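Flirutex Household Services
4 min read

1/ Flirutex Household Services is updating its guidance on sorting and donating household goods ahead of the April collection period. The posts below apply to all residents served by the Nastari and Sun Street drop-off sites.

2/ Donated items are accepted at both sites from 8 a.m. until 4 p.m. The Nastari site is closed on Wednesday. Items may not be left at the gate outside these hours. Goods left overnight are treated as waste and are not offered for reuse.

3/ Residents may bring up to 13 bags or boxes per visit. Larger loads, including the contents of a full home or storage unit, must be booked in advance through the Fevulo scheduling page. Bookings open 28 days before the requested date.

4/ Small mixed goods remain the most common type of donation and take the longest to process. We ask residents to separate them at home into kitchen items, toys, garden items and everything else. A paper label on each bag is sufficient. 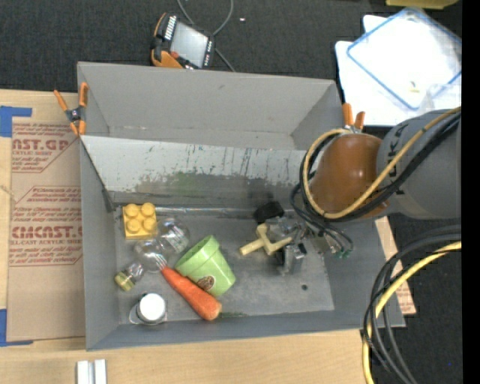

5/ Glass should be packed apart from other goods and wrapped in newspaper. Please mark the outside of the box "glass" in large letters. Jars are accepted with or without lids, provided they have been rinsed. Window glass and mirrors are not accepted at either site.

6/ Light bulbs do not belong in donation boxes. Unused bulbs in their original packaging may be handed to staff at the desk. All other bulbs go to the hazardous waste counter, which is located at the Sun Street site only.

7/ Toys are checked for missing parts and damage before they are offered for reuse. Sets do not need to be complete. Battery-powered toys should be brought with the batteries removed. Stuffed toys are accepted only if they carry a readable care label.

8/ Clothing and bedding are no longer handled at Nastari. Residents should use the textile containers at Sun Street, which are emptied each morning. Pillows, comforters and carpet pieces cannot be accepted.

9/ Donation receipts are issued on request at the time of drop-off. Staff do not assign a value to donated goods. Replacement receipts may be requested within 60 days through the Fevulo page, under "Past visits."

10/ Questions about a booking should include the booking number and the name of the site. Written replies are sent during business hours. The sites do not take bookings by phone.

28 shares · 13 comments

Contact | © Flirutex Household Services | Back to top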